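Tabletop RPG Help > Rules and Rulings > Luck pools

Open luck pool keeps emptying before the last act - is the refill rule broken?

plindov_gm
3rd December
1,062 views

I run a five-player campaign using the Brunik rules, second printing. The party shares one luck pool. Any player can spend a point to reroll a failed check, and the pool refills by one when someone rolls a natural 20. The book starts the pool at 5 points. In my last four sessions it was empty before the halfway mark, and the final fight was played without rerolls. Am I reading the refill rule wrong, or is the starting value too low for a group this size?

We play at my place, four-hour sessions with one break.

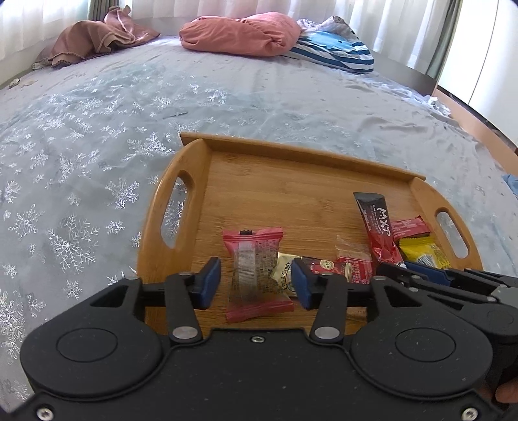 Snack tray, session break

I would like to fix this without rewriting the class abilities that draw on the pool, mainly the Gambler and the Oathbreaker.

Bresley

You are reading it correctly. The starting value is written for three players. The refill depends on natural 20s, so the chance per check is 1 in 20. A group your size makes more checks, but it also fails more of them, and failures outnumber 20s by a wide margin at low levels. At 200 checks you would expect 10 refills and far more than 10 failures.

Two changes work without touching the classes:

Start the pool at players plus two.
Refill one point at each act break, in addition to natural 20s.

Do not let unspent points carry over between sessions. The Oathbreaker's level six ability scales with pool size and gets out of hand above nine points.

girard_dice

just give everyone their own points. we did that and it was fine

oldhexmap

Personal points do solve the hoarding argument, but the Gambler steals from the shared pool as a core ability, so you would have to rewrite it. I logged 1,440 checks in our campaign up to August. With the act-break refill the pool reached zero in two sessions only - both were boss fights, where I would expect it.

3 comments

plindov_gm: Going with players plus two and the act refill. Will test next session.

girard_dice: nobody in our group played a gambler so fair point

tin_warlock: Does the act refill apply if the party rests mid-act?

Shares: 5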